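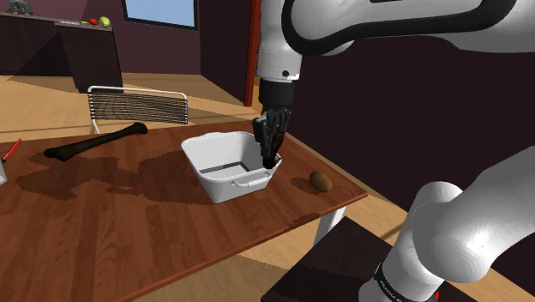

A plastic basin on a wooden table.

By the time I find the right door on Mansour Street, Bouchra Naciri has already put the kettle on and moved a heap of sweaters off the chair she wants me to sit in. She has been washing other people's woolens by hand in Zumton for most of her working life, and she talks about it the way some people talk about bread, with a lot of pauses to go and check on something in the next room.

"Sit, sit, don't mind the gray one, it's resting," she says, and I move over a little to give the gray one its space.

I had come with a neat page of questions about wool and how to look after it, and I think we got to the first of them after the second glass of tea. Before that we talked about her mother, who washed for a hotel in Wakunard and who could tell from the doorway if the water was too warm. "She never put her hand in to check! She looked at the steam, or she looked at there being no steam, and she would say, no, wait a little. And I would wait, and I was so bored, and I thought when I grow up I will have a machine and I will never wait for anything."

She did get the machine. She still has it, and she uses it for sheets and towels and her husband's work shirts. Her trouble was with a blue cardigan, a present from an aunt, that went in one August evening with the towels and came out the right size for a small dog. "I cried, yes, I am not ashamed. And my mother laughed so much she had to hold the wall."

So she went back to the basin, first for her own things, then for a neighbor's, and then for the neighbor's sister, who knitted and who had strong opinions about how a sweater should be treated. These days people bring her blankets, christening shawls, hats that have been through a winter of dog walks, and in the spring she may have up to 80 pieces waiting on the shelves in the back, each with its paper tag and a safety pin.

What does she tell people who want to do it at home? She leans forward at this one, and I can see it is the question she likes best.

"Cool water, and less soap than you think. Everybody uses too much soap. They think if it doesn't foam like a bubble bath then it isn't clean, and then they rinse and rinse and the poor sweater is so tired." Her own measure is a capful, and for anything small she uses half of that. She lets the piece soak for 15 minutes or so – well, she says 15, then she says until the tea is finished, and I suspect the tea is the real clock in this house. She presses the wool down gently with flat hands. She doesn't rub, and she doesn't pick it up by the shoulders when it's full of water, a habit she blames for half the long sleeves in town.

After that come two rinses, in water as cool as the wash, and then the part she does with a kind of ceremony. She lays out a towel, puts the sweater on it, rolls the whole thing up like a pastry and kneels on it. "My grandchildren do this for me now. They are better than me, they are heavier than they look and they think it's a game." Then it goes flat on a rack, away from the heater, and is patted into shape with the cuffs straight and the buttons done up.

I ask about moths, having lost a good scarf to them last year, and she makes a face of real sympathy. Her advice is to wash everything before it goes away for the summer, even if it looks clean. She likes cedar for the smell but doesn't put much faith in it. She puts more in taking things out of the drawer and giving them a good shake by the window, and in having fewer things in the drawer to begin with.

"People say to me, Bouchra, how often should I wash my sweater? And I say, how often do you spill soup?" She wears her own favorite, a thick green one with a mended elbow, for most of the winter, and hangs it near an open window at night. It gets a proper wash three times a year, unless there is soup.

The mending is a newer thing. She started with elbows, badly, by her own account, and now two women from the neighborhood come by in the evenings to sit and darn with her. They bring their own baskets and quite a lot of gossip, and I'm told not much darning gets done before eight o'clock. She would like to learn to spin next. There is a wheel under a sheet in the hallway, bought from a man out past the Ultska road, and so far she has made what she calls "a very expensive rope."

Before I go she looks at the label inside my jacket, then at the cuff, and sends me home with a little soap in a jam jar and strict orders about the water.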